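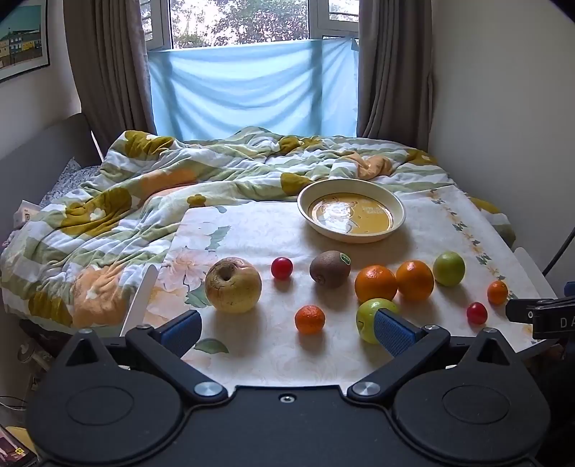 Fruit on the low table in the bedroom, on the cloth with the big pink flower.

Fruit table notes from the Gronska house

A good many of you wrote back after the last newsletter to ask how we keep fruit without a proper pantry, and I have been meaning to answer ever since, so pour yourself something and settle in. The short version is that we spread it out. The long version starts with Birthe Hafstein, who stayed with us one July and could not bear the way I piled everything into one deep bowl, apples on top of kiwis on top of whatever had been at the bottom since the last market. She took the lot out, laid it on a low table near the bed, and told me to look at it every morning before I put my slippers on. I have done so ever since — well, most mornings.

A patterned cloth is a cheerful thing to set fruit on, and ours has flowers on it and a vine running down one side, so even a plain kiwi looks dressed for company. It also goes in the wash, and anyone who has lifted a forgotten plum off bare wood will know why I mention it.

Keep the pieces from touching if you have the room. Put the apples with marks or little cracks near the stem where you can reach them first, and cook those before the smooth ones. Kiwis can sit out until they give a little under your thumb, and then they want eating that same day or moving to the refrigerator. If they are stubborn, park one beside a ripe apple overnight (Ruwan Mollah swears by a paper bag, but I forget what I have put in bags).

For the tired apples, my supper dish is hardly a recipe. Peel and slice 875 grams of apples, add 148 grams of sugar and a good squeeze of lemon, and let it all bubble gently in a covered pan until it slumps. Stir now and then and add a splash of water if it catches. I like it over oatmeal, and Paora Cartwright eats it cold with a spoon, standing up.

Signe Bundgaard has promised me her pickled cherry tomatoes for the next letter, with the amount of vinegar written down properly this time. If you have a way with kiwis beyond cutting them in half, do send it along — I have room for two or three more ideas, and plenty of kiwis to try them on.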